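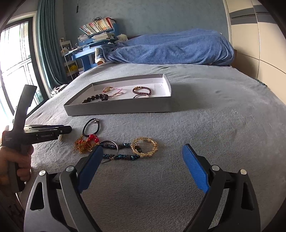
Drornby Elastic Bead Cord, Clear and Black
Item 84-B
Supplied by Irkby Craft Supply

Home > Stringing Materials > Elastic > Drornby

Drornby is a solid-core stretch cord for bracelets that slide over the hand without a clasp. It is sold on 25-meter spools in two colors and four diameters. The cord is a single extruded strand and does not fray at the cut end, so it can be threaded through most beads without a needle.

Diameters

0.5 mm: seed beads, freshwater pearls, and other beads with small holes. Usually strung double.
0.7 mm: round beads of 4 to 6 mm.
0.8 mm: round beads of 6 to 8 mm. The default choice if you stock only one size.
1.0 mm: beads of 10 mm and up, stone, large wood. Check the hole before ordering. Many stone beads are drilled at 1.0 mm or less and will not take this size.

Specifications

Material: polyurethane, solid core
Colors: clear, black
Spool length: 25 m
Stretch before break: 200 percent, measured on 0.8 mm cord at room temperature
Latex: none
Storage: out of direct sun, in the bag supplied

Pre-stretching

New cord relaxes after its first few stretches. If this happens after the bracelet is tied, gaps open between the beads. Cut the length you need plus 10 cm for the knot, hold both ends, and pull firmly several times before threading. The cord should feel slightly thinner and should return to a steady length. Do not pre-stretch a whole spool at once.

Knotting

Use a surgeon's knot: a square knot with one extra pass on the first half. Pull the bracelet gently from the inside to seat the knot, then pull the tails. Trim to 2 mm. A drop of flexible jewelry glue is optional on 0.7 mm and above and recommended on 0.5 mm. Avoid instant glues, which harden the cord next to the knot and cause it to snap there.

If one bead has a larger hole than the rest, start and finish beside it so the knot can be drawn inside. Metal spacer beads with rough edges will cut any elastic. Run a bead reamer through them first, or place them away from the knot.

Sizing

Measure the wrist with a paper strip, flat but not tight, and add 1 cm for beads up to 8 mm. Add 2 cm for larger beads — they take up room on the inside of the curve. A finished bracelet should stretch over the hand without the cord turning white. Black cord gives no such warning, so size it a little more generously.

Service life

A bracelet worn daily should be restrung after around a year. Lotion, sunscreen and pool water shorten this. Roll the bracelet on and off over the fingers; pulling it open from one side puts the full load on a short section of cord.

Related items

Mocanu crimp covers, silver tone and gold tone
Atex waxed cotton cord, 1 mm, for sliding-knot bracelets
Bead reamer set, three tips

Stock note, February 15, 2024: clear 0.5 mm is on back order. All other sizes ship from stock. The black 1.0 mm moves to a wider spool in July, same length, same item number.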